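Home | Products | Hand-Held Grippers | Spares | Downloads | Contact

We use cookies to remember your region and basket. By continuing to use this site you accept them. Accept / Manage settings

Drollbridge HG Hand-Held Gripper, Pair
Set-up, cleaning and jaw replacement

The HG is supplied as a left and right pair for two-handed work. Each unit has a light grey body, a pair of rubber-edged jaws, marker plates and a status light. The units are not interchangeable. The marker patterns are assigned at the factory, and a left unit held in the right hand will be tracked as a left unit.

Setting up

Fit the marker plates before switching on. Each plate seats on two pins and is held by a single screw, tightened to finger tightness plus a quarter turn. Overtightening bows the plate and spoils detection at shallow angles.

Switch on both units and wait for the green light on each. Open and close the jaws fully 3 times so that the opening range is stored. Repeat this step after any change of jaw lining.

Run a grip check before the first session of the day. Use a small, light item and take it close to the surface you intend to work at, such as a worktop, sink or bath. The jaws should close on the item without twisting it. Keep the free unit open during the check so that the two ranges can be compared.

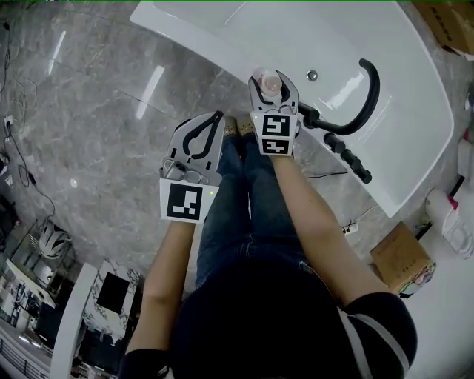
Wubit Teshome writes that on her pair the right jaw read as partly open when it was shut on anything narrow, and that repeating the opening range with clean linings cured it. She asks for the step to be moved to the top of the sheet. It will be moved in the August revision.

Working near glossy surfaces

Polished stone, enamel and gloss plastic return strong reflections from ceiling lights. If tracking drops out, change the angle of the unit before changing any setting. Marker plates must be wiped with a dry cloth only. Solvent lifts the black print at the corners.

Cleaning the linings

Brush out the jaw recess and the slot below it. Wash the rubber linings with warm water and a drop of mild detergent, rinse, and leave to dry in air. Do not use a heat gun. The linings are bonded with Sullard adhesive tape, which creeps above 65 °C.

Black pads on the body can be wiped in place. Replace a pad if a corner has lifted.

Checking the marker bracket

The bracket holds its marker at a fixed tilt. Hold the body still and press the bracket lightly from each side. There should be no play. If there is, remove the plate, tighten the two bracket screws evenly and refit.

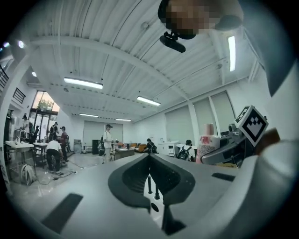
HG gripper body, jaw recess and marker bracket.

Service intervals

Jaw linings: inspect every 21 days, replace at 200 hours of use.
Bracket screws: check at each lining change.
Marker plates: replace when scratched or lifted at a corner.

Spares

Lining kit, left or right
Marker plate set, matched to serial number
Bracket with screws
Body pads

Spares are held at Marham and dispatched by Carrasco. Quote the serial number when ordering marker plates. Plates from another pair will fit but will not be recognised.

Technical contact: Signe Boström, Drollbridge Service Desk
Sheet last revised 2026-07-06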